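Care of Table Coverings and Storage of Household Sundries

Guidance for residents of Flarwood Court
Prepared by Riaan Shezi, Household Services

Residents are asked to note the following advice on the care of dining tables and the orderly storage of small goods. It replaces the leaflet issued in July.

Table coverings

Wipe-clean cloths should be washed in place with a soft sponge and warm water containing a little washing-up liquid. Scouring powders dull the surface and must not be used. Fabric cloths may be laundered at the temperature shown on the care label and are best hung out while still damp, with the hem pulled straight.

A cloth intended for daily use should hang no more than 17 cm over the edge of the table. Longer drops catch on chair arms and present a hazard to small children.

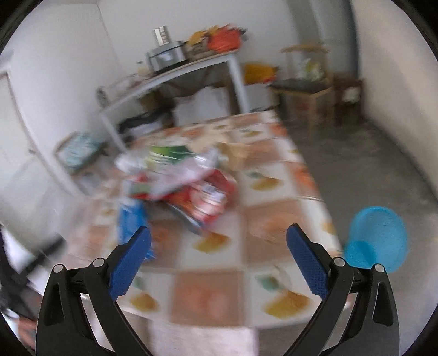 A checked tablecloth with a fruit-like print.

Fresh spills should be blotted from the outer edge inwards. For tea and fruit juice, apply a mixture of white vinegar and water in the proportion 50:50, leave for 11 minutes and rinse. Test the mixture on a corner first. Candle wax should be allowed to harden and then lifted with the back of a blunt knife.

Sorting after shopping

Purchases should be sorted on the table before they are put away. Food and toiletries are to be kept in separate cupboards, as strongly scented goods will taint flour, rice and tea.

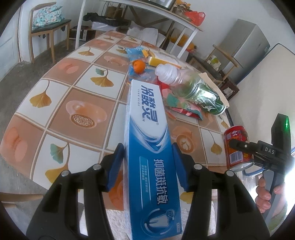

Boxed goods keep best in a dry cupboard away from the boiler. Older stock should be brought to the front and new purchases placed behind it. Outer cartons may be flattened and left in the paper bin beside the Van Wyk entrance.

Shelves should be emptied and wiped twice a year. Lining paper is available from Femke Dijkstra at the residents' office, in plain white only.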